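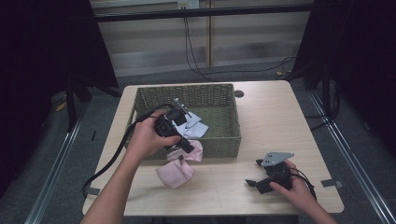 Posted in: How Stuff Gets Fixed / Ages 8 to 12

Looking After a Hand Gripper

A gripper is the part of a robot that picks things up. Most grippers sit at the end of a robot arm. Some are made for a person to hold, one in each hand. The person does a job with them, such as moving cloths in and out of a basket, and the gripper keeps a record of how it moved. Later, a robot can use that record to learn the same job.

At the Silmont workshop, a pair of hand grippers gets used for most of the day. Clotilde Picard takes care of them. She starts before anyone picks up a cloth.

First she looks at the fingers. A gripper has two, and they open and close like a crab's claw. Cloth leaves fluff behind. If fluff builds up where the fingers move, they get stiff. Clotilde brushes it out with a dry paintbrush. She doesn't use water.

Next she checks the cables. Each gripper has its own, and the cable gets bent every time the person reaches for something. She runs it slowly between her thumb and finger and feels for lumps, cracks or flat spots. A cable also needs some slack. If it is too short it tugs on your wrist, and if it is too long it drags across the table and moves the cloths. Tape holds things where they should stay.

Then comes the zero check. "Zero" is the machine's word for "all the way closed." Clotilde closes the fingers and looks at the number on her computer. It should say 0. If it says 3, the gripper thinks its fingers are a little bit open when they are shut. She resets it and tries again. Then she opens them wide and does the same for the other end.

The fingertips wear down too, like the soles of your shoes. At Silmont they are changed after 3,000 squeezes. The small screws that hold them get checked every 1,000. A screw that is too loose lets the tip wobble. A screw that is too tight can crack the plastic.

One morning in February the left gripper would not read at all. The computer showed a blank where the number should be. Clotilde swapped the two cables. Now the right gripper was blank and the left one worked, so she knew the trouble was in the cable. Swapping parts is a good way to find a fault, and you can try it at home with a flashlight and two sets of batteries.

She put on a new cable, did the zero check again, and wrote the repair in the notebook. It was number 18.

Words to know
Slack: extra length in a cable or rope.
Fault: the thing that has gone wrong.

Comments

Charpentier class: We did the flashlight one. Ours was the bulb!

Þórarinn Brøndum: My daughter wants to know if you have to brush the fingers every day or only when they get stiff.

Mavlow: @Þórarinn every day, it says she does it before they start

Skamon: what happens to the old fingertips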